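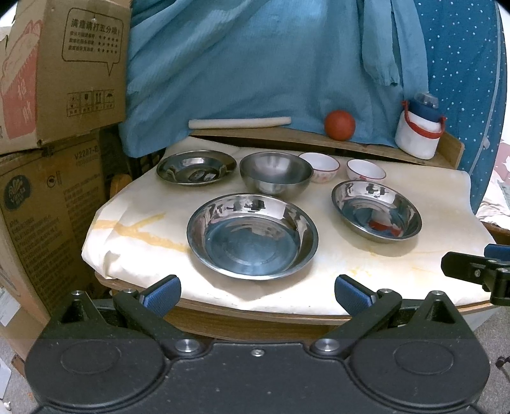

Quiet case fans for a home theater box, am I overthinking this?

tapewormhole
So I've been putting together a little PC for under the TV and I've got everything picked out except the fans. The case is a Stilari, the flat one that looks like an old tape deck, and it takes two 92 mm fans on the left side and that's it. No room for 120s, I've measured three times hoping for a different answer.

I keep going back and forth between the Prullero slim fans and the full thickness Zou ones. The Prullero leaves me room to tuck the SATA cables behind it. The Zou moves more air on paper, but I'd have to flip the drive cage around and I really don't want to, those screws were a pain the first time.

Mostly movies, some light emulator stuff for the kids. What would you do?

bracket_creep
Zou, easy. I ran slim fans in a case like that for a year and you end up spinning them way faster to get the same cooling, and then they whine. It's a thin little mosquito noise and once you hear it you can't stop hearing it during quiet dialogue. Flip the cage. It's ten minutes.

oldhouse_hum
I'm going to disagree with the above. I have the Prullero slims in my living room box and they sit at 1408 rpm all evening, and from the couch I get nothing. My wife has ears like a bat and she hasn't complained once (she did complain about the blue LED on the front, that got taped over). If you're only playing movies the thing is barely working.

bracket_creep
Which CPU though? That matters way more than the brand on the fan. Mine was a hot one.

oldhouse_hum
Low power quad core, no graphics card. OK, fair point, yours was probably dumping a lot more heat.

tapewormhole
Mine's low power too and also no card! There is one spinning hard drive in there, a 4000 GB one full of ripped DVDs. Does that change anything?

nine_volt_nell
It does for me, that drive is going to be the loudest thing in the box. I'd worry about rubber grommets for the drive before I spent another minute on fans. On my build I swapped fans twice chasing a hum, and it was the drive shaking the side panel the whole time. Felt pretty dumb.

Also check if your board can control 3 pin fans by voltage. Mine only does PWM on the CPU header and runs everything else flat out unless you dig through the BIOS menus.

tapewormhole
Ooh good call on the grommets, the cage has bare metal mounts. And I have no idea about the header, going to look at the manual tonight.

porchamp
My house was built in 1972 and the furnace drowns out every fan ever made, so take this with some salt. But I'd buy one Prullero and leave the other spot empty and see what the temps do. You can always add the second one. People on here buy way too many fans.

bracket_creep
One fan with a hard drive in a closed TV cabinet? No thanks. Drives don't love sitting in warm air for years.

porchamp
Who said closed cabinet? OP said under the TV.

tapewormhole
It's an open shelf, sorry, should have said! There's maybe a hand's width above the case.

bracket_creep
OK, open shelf is a different story. I still like the Zou but I'll stop yelling about it.

nine_volt_nell
If you're anywhere near Clornham, the computer shop there let me return an opened fan in October, no fuss. Might be worth getting one of each and listening for yourself.

tapewormhole
I'm an hour away but my sister lives out there, so that could work. Update on the header: both of the case fan ones do PWM and voltage, there's a setting for it under hardware monitor. I've ordered the grommets and I'm going to try the slims first, mainly so I don't have to touch that drive cage again.

oldhouse_hum
Set the curve so they don't ramp up and down every time a menu loads, mine did that out of the box and it drove me nuts. A flat line up to 50 C fixed it.

bracket_creep
Yeah, I'll agree with him on that one. Post your temps when it's running.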